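Rivadeneyra Center Restocks Shared Supply Tables

2022-05-09

The Rivadeneyra Learning Center has completed the restocking of writing and drawing supplies in its shared workrooms. The order, placed in January through the supplier Hekon, covers 154 markers and highlighters, 40 boxes of pencils and a quantity of plain paper.

Supplies are kept on the open tables in the Bustard Room and may be used by all enrolled students and visiting groups during regular hours. Users are asked to replace caps firmly after use and to return items to the table on which they were found. Dried-out pens should be left in the tray beside the door – they will be exchanged at the front desk.

The center recorded 519 workroom bookings last year. Groups that require large quantities of material should notify the front desk 2 days in advance.
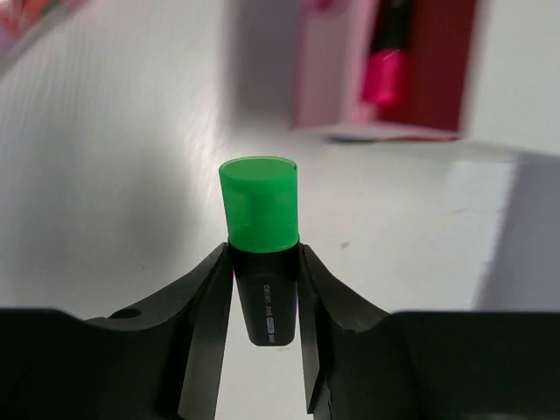
A small marker-like object with a green cap and black body, above a white tabletop.

Requests for additional colors may be submitted at the front desk.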